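Print this article | E-mail this article

Brirkomis gripper comparison

The Brirkomis comparison was a bench trial of hand-held parallel grippers used to record manipulation data on soft goods. It was set up by Apolline Baudry and Waldemar Śliwiński to find out which finger pads and linkages gave the most repeatable grasp on thin folded fabric. Two makes were entered, the Mokel and the Hamel, both operated by hand in left and right pairs. A third unit from Kimport was withdrawn before the start of the trial, as its jaw encoder could not be read by the controller.

Test articles

The standard article was a microfiber cleaning cloth with pinked edges. Cloth was chosen over rigid parts for its low height above the table, which leaves little margin between a pad that slides over the fabric and a pad that strikes the wood. Black grippers with rectangular finger pads were used for the close-range recordings.
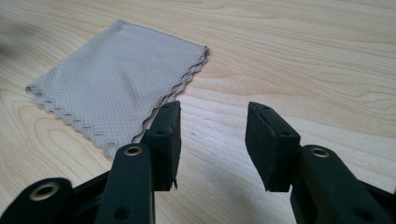
Approach height was the first variable. Operators were told to bring the open jaws down until the pads cleared the surface by 2 mm, hold, and then close. A grasp was scored as good if the fabric stayed between the pads through a lift of 240 mm. Each gripper type was given 200 attempts, split evenly between the left and right hands.

Pad wear

Pad condition was logged separately from grasp score. The Mokel pads are supplied with a thin covering that raises friction on woven material and is replaced when its edge begins to lift. The Hamel pads are bare and last longer, but need a higher closing force for the same hold. Śliwiński's notes treat the covering as a consumable and recommend inspection after every 34 attempts.

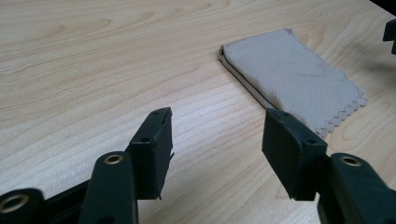 Joint play was measured at the finger pivots with the jaws open and again with them closed. Play at the pivot shows up at the pad tip as sideways drift, and on fabric this drift tends to drag the upper layer of a fold away from the lower one. Baudry proposed a tighter bushing in April, and the change was carried over to both hands.

Two-handed tasks

The second part of the trial covered unfolding and refolding, with one gripper on each side of the cloth. A head-level camera was added for this part, because the views from the grippers lose the far corners of the fabric when both hands are close to the table.
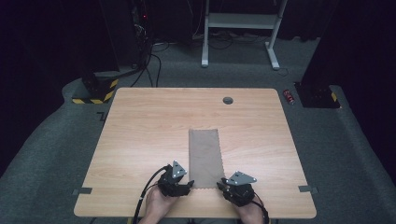
Two-handed station, head-level view. A gripper is held at each side of the near end of the cloth.

Cable routing affected the two-handed results more than pad type did. A cable pulled tight at the table edge adds a turning load at the wrist, and operators corrected for it without noticing. Later sessions allowed extra slack before each attempt.

Results

The Mokel scored higher on single-layer pickup and the Hamel on folded edges. No difference was found in the unfolding task. Camera timing between the two hands was accepted without correction. The raw scores were not released.

See also: finger pad, parallel gripper, pinch grasp

Last revised 12/06/2019

This site uses cookies to remember your reading settings. Accept | More information

Contact | Copyright | Back to top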